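3.2 Setting and procedure

The procession at Hodov takes place each April and follows a loop of 11 streets between the brewery yard and the lower square. Teams dance the whole loop twice, once in the afternoon and once after dark, and each team brings its own music on a hired truck. In the year we studied, 1399 dancers registered. Most belonged to neighborhood teams that rehearse all winter in school gyms. A smaller number came from the twin town of Rivadeneyra, whose teams dance in a different style and are judged separately.

We gave out a short paper questionnaire in the rest area behind the square, where teams wait between the two rounds. It asked how long the person had been dancing, who had taught them the steps, and what they had paid for their costume. We received 382 completed forms. Forms from children under 12 were filled in with a parent and are left out of the tables in Section 4.

Food and drink at the rest area are run by the Buver team, the oldest in the procession. Bottled drinks are sold by the crate to team leaders, who settle the bill at the end of the night. 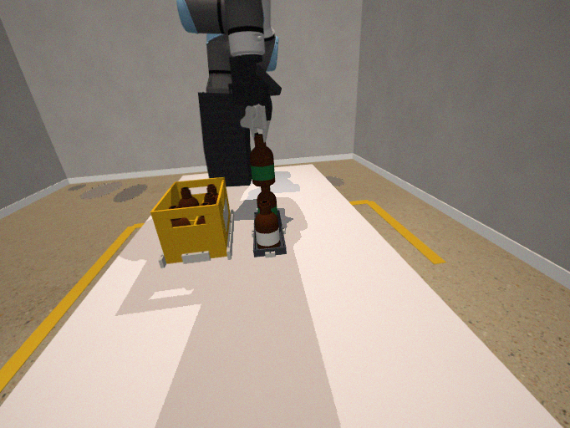

Figure 2. Simulated setup with robot arm, bottle, tray and yellow crate.

The rest area also turned out to be the best place for interviews. Dancers had time to talk there, and the trucks were parked far enough away that we could record. We spoke mostly with team leaders and with the people who sew the costumes. Interviews were held in the local language and translated by the authors.

One limit should be kept in mind. The Salevero teams skip the rest area and eat at a restaurant near their truck, so they make up a small share of our answers. We visited two of their rehearsals later in the spring and left 200 forms with the leaders, but few came back, and these are not counted in the total given above. Where Salevero practice differs from that of the other teams, as it does for the closing dance, we rely on our rehearsal notes.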